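Sorting little blocks into baskets: by color or by shape?

Posted in Play & Storage
Asked by Nadège Caron
113 views

I've fallen down a hole with small building blocks and I love it! I started with one bag from a yard sale in May and now I have a big wooden table given over to them, plus a few slotted plastic baskets. The blocks are a mix – blue ones, light green ones, plain wood ones, cubes mostly, but with cylinders and flat rectangles in there too.

My trouble is the putting away. My sister says to sort by color because you can do it without thinking. I like the idea of sorting by shape, so that when I want a flat piece for a roof I know where to reach. I have fewer baskets than I have kinds of block, whichever way I do it. I've tried both and changed my mind so often that half of them live on the tabletop now.

How do you all do it? And does anyone keep the basket colors matched to the block colors, or is that just fussy? Some pictures:
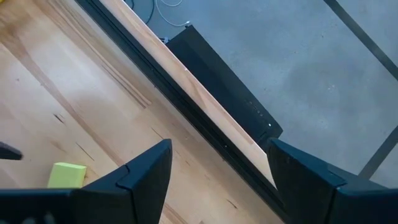
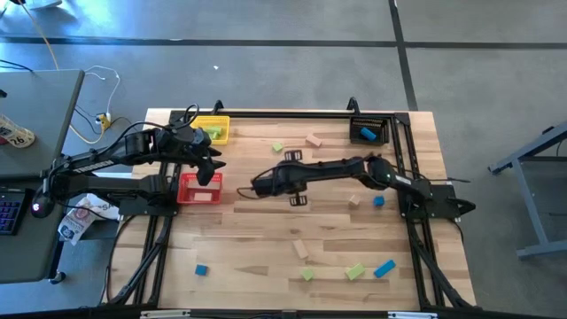
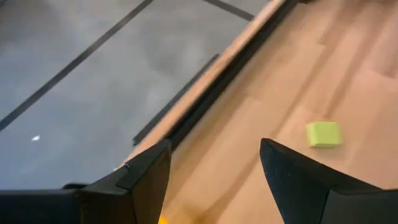
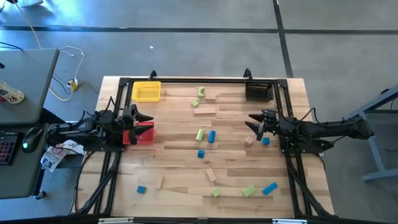 The other thing I'd love to hear about is where to put the baskets. I've had mine at the far corners, which leaves the whole middle free for building, and it looks so nice and tidy! But I do a lot of leaning. My daughter can't reach the far side at all, so everything she puts away ends up in whichever basket is nearest to her, and then we're back to a jumble.

Also, do you clear the whole table at the end of the day or leave a few out? I quite like coming down in the morning and finding a start already made.

Maureen Parsons
890 points

Oh, I have opinions on this one! I ran a playroom for 12 years and we went back and forth just like you.

Color, for putting away. Small kids can do it before they can tell you what a cylinder is, and grown-ups can do it while talking on the phone. It goes so much faster. You do lose a bit when you want one particular shape, but with a shallow basket you can see nearly everything in it anyway, and rummaging is half the fun.

With three kinds and three baskets you're all set. If you have an extra kind, give the plain wood ones the biggest basket, because in every set I've ever owned there were more of those than anything else, and let the two smallest groups share.

I wouldn't match the basket to the block. We had a blue basket for blue blocks once and then it cracked, and the replacement only came in orange, and one little boy was upset about it for a week. If the baskets are all sorts of colors from the start, the kids just learn "green goes in the yellow one" and that's that. Drop one block of the right color in each basket before you start tidying. They copy it right away – it works like a label and you don't have to print anything!

As for the corners, bring one basket in close to your daughter and make that one her job. She does the green ones and you do the rest. Move it back when you build.

And leave some out, yes! We always left a small pile in the middle. An empty table is pretty but I found the kids would walk right past it.

Loïc Jacquet

Shape. Color is no use when you're building.

Gwenaël Hamel
100 points

I'm going to be greedy and say both. I use color for the baskets and then keep the cylinders apart in a shoebox lid, since they're the ones that roll off the table and end up under the couch. The cubes stay put wherever you drop them, so they can take their chances. It's the only bit of shape sorting I do and it has saved me a lot of crawling around on the floor.

If yours is a nice wood top, check the blocks for rough corners before you slide a whole armful toward a basket. I put a long scratch in mine that way. A bit of fine sandpaper on the block fixed the block, and the table I just live with.

Slotted baskets are great, by the way, the dust falls through. Just make sure the slots are narrower than your smallest cube! I had one set where they weren't and I'd lift the basket and leave a little trail behind me all the way to the shelf.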